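Multicuiseur

Un multicuiseur est un appareil électroménager de cuisson, alimenté sur secteur, qui réunit dans une même cuve plusieurs modes de préparation : cuisson du riz, mijotage, cuisson à la vapeur, réchauffage et, selon les modèles, friture légère ou cuisson sous pression. Il dérive du cuiseur à riz électrique, avec lequel il est souvent confondu dans le commerce. On rencontre aussi les graphies multi-cuiseur et, plus rarement, cuiseur multifonction.

Terminologie

En français courant, le mot désigne aussi bien les appareils à programmes automatiques que les modèles à simple commande rotative. Les catalogues distinguent parfois le multicuiseur de la mijoteuse, dont la puissance est plus faible et les temps de cuisson plus longs, et de l'autocuiseur électrique, qui possède un couvercle verrouillable et une soupape. Dans son Lexique des appareils de cuisson, Fionnuala Daly réserve le terme aux appareils proposant au moins deux modes réellement distincts, c'est-à-dire deux régimes de chauffe et non deux durées.

Description

L'appareil se compose d'un corps extérieur, d'un élément chauffant, d'une cuve et d'un couvercle. Le corps, le plus souvent cylindrique et trapu, porte le panneau de commande. La cuve est en général amovible, en aluminium revêtu, en acier inoxydable ou en céramique. Sur certains petits modèles, elle est solidaire du corps, ce qui complique le lavage : l'appareil ne peut alors être ni immergé ni passé au lave-vaisselle.

Le couvercle peut être articulé ou simplement posé. Dans le second cas, il est surmonté d'un bouton de préhension et laisse échapper la vapeur par un petit orifice ou par son pourtour. Les couvercles en verre permettent de surveiller la cuisson ; les couvercles opaques sont fréquents sur les modèles assortis à la couleur du corps. 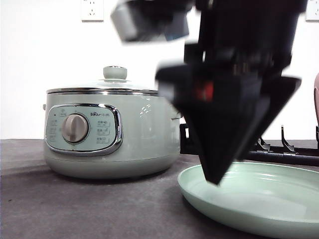 Les commandes sont de deux types. La commande mécanique repose sur un bouton rotatif, que l'on place en face du mode ou du niveau de chauffe voulu, et sur un voyant lumineux. La commande électronique emploie des touches et un afficheur, et permet généralement de différer le départ. Les fonctions sont indiquées par des mots, par des pictogrammes ou par les deux. Sur les appareils destinés au marché chinois, comme certains modèles de la marque Bear, les inscriptions du panneau sont en caractères chinois.

Fonctionnement

Pour la cuisson du riz, l'appareil chauffe jusqu'à ébullition et se maintient près de 100 °C tant qu'il reste de l'eau libre. Une fois celle-ci absorbée ou évaporée, la température du fond de cuve s'élève et le thermostat coupe la chauffe ou passe en maintien au chaud. Le mijotage utilise une puissance réduite, continue ou intermittente. La cuisson à la vapeur demande un panier ou une grille placés au-dessus du niveau de l'eau — accessoire fourni ou vendu à part.

Usages

Le multicuiseur sert surtout à préparer le riz, les soupes, les bouillies de céréales, les ragoûts et les légumes. Les petits formats sont répandus dans les logements étudiants et les cuisines sans plaque de cuisson. Une enquête de Mansa Boateng et Gwilym Gronow, menée auprès de 498 ménages de Stundstead, relève que 378 d'entre eux utilisaient l'appareil pour le riz et 54 pour la vapeur ; les autres citaient d'abord les soupes.

Entretien

La cuve revêtue se nettoie avec une éponge non abrasive, après refroidissement. Les ustensiles en métal rayent le revêtement et sont déconseillés, au profit du bois ou du silicone. Le corps s'essuie avec un chiffon humide, appareil débranché. Les dépôts d'amidon s'accumulent sous le bord du couvercle et autour de l'orifice de vapeur. Le calcaire s'enlève au vinaigre blanc dilué, suivi d'un rinçage.

Voir aussi

Autocuiseur
Cuiseur à riz
Cuit-vapeur
Mijoteuse

Bibliographie

Fionnuala Daly, Lexique des appareils de cuisson, Clonberg, éditions Illey.
Mansa Boateng et Gwilym Gronow, Cuire dans une seule cuve : enquête à Stundstead, Cahiers Kwofie.

Dernière modification de l'article : 2018-02-21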